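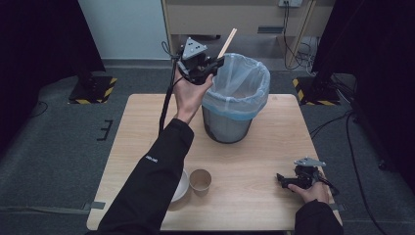

Table with the bin, paper cup and plate

Stikari reading order -- do I start with the main series or Nullesard?

Filed under: Comics > Independent & Small Press > Reading Orders

inkwell_95
Hello everyone. I have bought the first two books of Stikari and I like them very much, but I am confused by the order. The shop told me to read the Nullesard prequel first. On the back of book 2 it says Nullesard takes place "after the flood". Which flood? There is no flood in my books yet. I would like to avoid spoilers, please.

tramstop
Publication order, always. Nullesard shows you who rules Cuevas in its opening pages, and that is the big surprise at the end of book 4. Your shop is wrong, sorry.

greypanel
I do not agree with tramstop. I read Nullesard first and I enjoyed the main series more, as I understood why the ferryman refuses to speak. The surprise is not so surprising anyway. The colours give it away in book 3.

tramstop
You have now told a new reader there is something to notice in the colours of book 3. Thank you for that.

greypanel
You told them there is a surprise about the ruler! We are both guilty.

inkwell_95
Please do not fight, I will forget both things. Is the big collected edition a good choice? It has 733 pages and my local library has it on order for November.

clellon_fan
The collected edition is fine to read but heavy to hold, and the inside margins are too narrow. In the double pages of the Clellon siege you lose a whole row of faces in the fold. I paid 95 dollars for mine and went back to the single books. It does include 20 pages of sketches at the end, if you care for that.

greypanel
The sketches are worth it for me. The early Clellon armour is much better than the final version -- less shiny, more like something a poor town could make.

tramstop
On this we agree. Borrow the library one, stop before the Nullesard part, and read that last.

inkwell_95
Then I will follow the publication order and come back when I have finished book 4. Thank you both, and clellon_fan also.

Last updated: November
9 comments | 2 shares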